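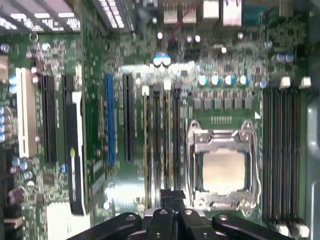 Carte mère, processeur en place dans son socket, emplacements mémoire à droite du support.

30 octobre

Repris la question des pâtes thermiques, que j'avais laissée dormir depuis septembre. Le fournisseur de Clesthorpe nous promet toujours que la Tretis « se bonifie avec le temps » et qu'il faut la laisser travailler avant de juger. Je veux bien, mais j'ai relu toute la notice et je n'y trouve ni durée, ni température, ni méthode de mesure. Une promesse de ce genre ne se réfute pas, on peut toujours répondre qu'il fallait attendre encore.

Protocole du jour, le même que la dernière fois : démontage du ventirad, nettoyage à l'alcool isopropylique avec un chiffon non pelucheux, application au centre, remontage en croix, puis charge continue. Je note l'écart entre processeur et air ambiant, pas la température brute. La moitié des comparatifs qui circulent dans l'atelier oublient l'ambiante, et avec le chauffage remis en route ils ne valent plus grand-chose.

Tretis contre Bravo, 3 montages chacune. Bravo est la pâte ordinaire, celle du grand pot. Écart moyen en faveur de la Tretis : 2 degrés. Sur le papier c'est joli. Sauf que d'un montage à l'autre, avec la même pâte et la même main, je trouve jusqu'à 6 degrés de différence. Tant que la dispersion dépasse l'effet, je refuse d'écrire « meilleure » dans le compte rendu. Il faudrait refaire la série avec un serrage contrôlé, le tournevis dynamométrique est revenu d'étalonnage et ne sert à rien dans son tiroir.

Vu aussi le rapport de l'atelier de Foltthorpe. Ils annoncent 374 heures de fonctionnement sans dérive. Très bien, mais leur sonde est collée sur le radiateur, loin du point qui nous intéresse. Si le contact se dégrade, le radiateur peut rester bien sage pendant que la puce chauffe. Demandé les relevés internes du processeur, s'ils existent. Je n'y crois pas trop.

Sur la forme de la noisette (point, croix, étalée à la spatule), toujours aucune donnée qui me convainque. À l'ouverture, les empreintes se ressemblent toutes, y compris celle que je pensais avoir ratée. J'ai gardé le point central par commodité — et parce que la spatule fournie ramasse la poussière.

À revoir :
le zéro du thermocouple d'ambiante, qui me paraît un peu haut ;
la vitesse du ventilateur, laissée en automatique sur le premier montage Bravo, donc ce point est à jeter ou à refaire ;
la date d'ouverture du pot de Bravo, illisible sur l'étiquette.

Pas de commande de Tretis pour l'instant. Celui qui tient à en acheter peut me montrer ses mesures, avec l'ambiante dans une colonne à part.

Reste à faire : série au couple contrôlé, dans l'ordre tiré au sort cette fois.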